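Totunside opens its doors: an afternoon with the Hostora team

The workshop at Totunside is on the second floor, above a print shop, and on open day the line of visitors went down the stairs. The Hostora project has been based there since November. Its subject is household chores, mostly the dull kind: opening doors, putting things away, taking them out again.

The project lead met me at the top of the stairs on June 7, 2023, and talked between groups. She had been on her feet since the first visitors came in.

"People expect a robot to walk up and shake their hand," she said. "What we have to show them is a person opening a cabinet. Some of them are disappointed for a minute. Then they want a turn."

The turn is the main part of the visit. Visitors take hold of a hand-held gripper with two fingers and use it to do a small job at a table. The gripper carries a camera, and the recordings from the team's own sessions are used to train the software that will later run an arm. By the morning of the open day the team had 3478 recordings it was willing to keep.

I asked what makes one worth keeping.

"The person has to finish the job, and we have to be able to see what the fingers did," she said. "If you rush, we throw it out. If you stop halfway to talk to your friend, we throw it out – and that happens a lot."

Doors are harder than they look, according to the technician who runs the tables. He said a beginner usually grabs the handle well enough and then pulls in a straight line, while the door wants to swing.

"Your own wrist fixes that without asking you," he said. "With the gripper you have to move your whole arm. We had one man here who builds kitchens for a living, and it took him three tries."

Groups were limited to 21 people, and each got 50 minutes. The team had borrowed folding chairs from Shahbazi, the café across the street, and there were still people standing along the wall.

Not everyone came away convinced. A retired nurse in the second group told me she could see the use of it for patients who can't reach a shelf, but she wanted to know the price. The project lead told her there was no price yet.

"I'd rather say that than make up a number," she told me afterward. "We don't have a product. We have a way of collecting practice."

At the door table, the white fronts have black bar handles and a scattering of stickers, a black cat and a pair of headphones among them. A couple of books stand on the wood in front, and black curtain hangs behind.
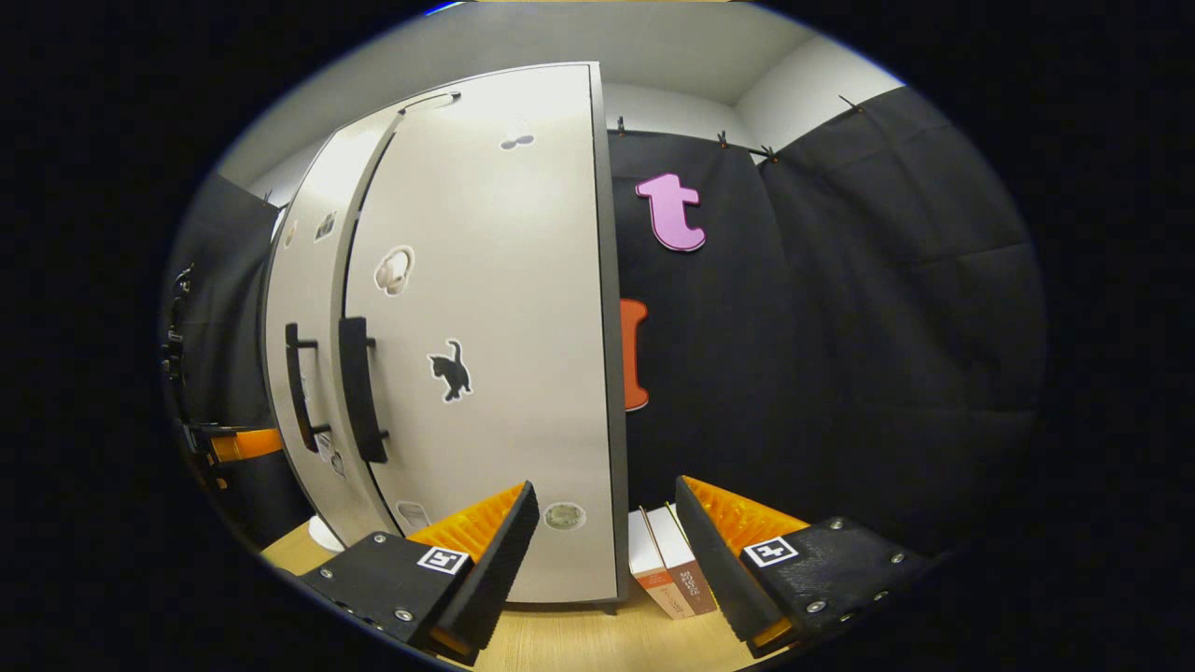 What comes next

The team plans to move on to drawers, then to doors with round knobs. Mammont, a small machine shop in the same building, is making a new set of finger mounts for them.

"The knobs worry me," the technician said. "You have to squeeze and turn, and the pads slip."

The next open day has no date yet. Schools can write to the workshop and ask for a group visit.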